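The quiet trade in second-hand commercial dough sheeters

When the Preltholm bakery closed its production floor in November, the largest item in the clearance was a reversible dough sheeter that had been in service for 14 years. It went to Dineo Potgieter, who rebuilds bakery machinery in a rented unit behind the Skanda flour depot and sells it to small operators at a fraction of the new price.

Sheeters reward that sort of work. The mechanism is simple: two hardened rollers, an adjustable gap, a belt on either side and a motor that can be driven in both directions. Wear is concentrated in the scrapers, the belts and the bearings, all of which can be replaced without dismantling the main frame. The rollers themselves are another matter. Once the surface is scored, laminated dough tears along the same line on every pass, and regrinding costs $2,452 a pair before freight.

Potgieter measures the gap at both ends before she looks at anything else. A difference across the width produces a wedge-shaped sheet, and the croissants cut from it will vary in weight and colour. Most machines can be brought back with shims. A bent shaft usually means the unit is stripped for parts. 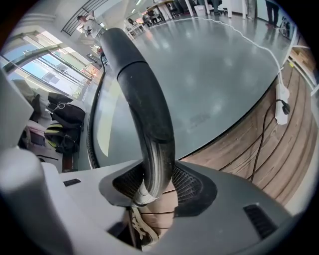

Belt tension is the second check. An overtightened belt loads the end bearings and shortens their life; a slack one drags the dough and thins its leading edge. Catríona Mac Giolla, who runs a two-oven pastry shop, paid $2,682 for a rebuilt bench model last year and resets the tension every 260 hours of running.

"I keep a logbook beside it," she says. "If the sheet starts drifting left, I can see when I last touched the adjusters."

Supply remains the difficulty. Larger plants tend to trade equipment back to the dealer, and what reaches auction has often been stored badly — flour left in the housing draws moisture, and moisture pits the shafts. Johannes Ngubane, an auctioneer, listed 162 lots of bakery plant over the past year. Four were sheeters, and two of those had no scrapers.

Potgieter's current waiting list is five months.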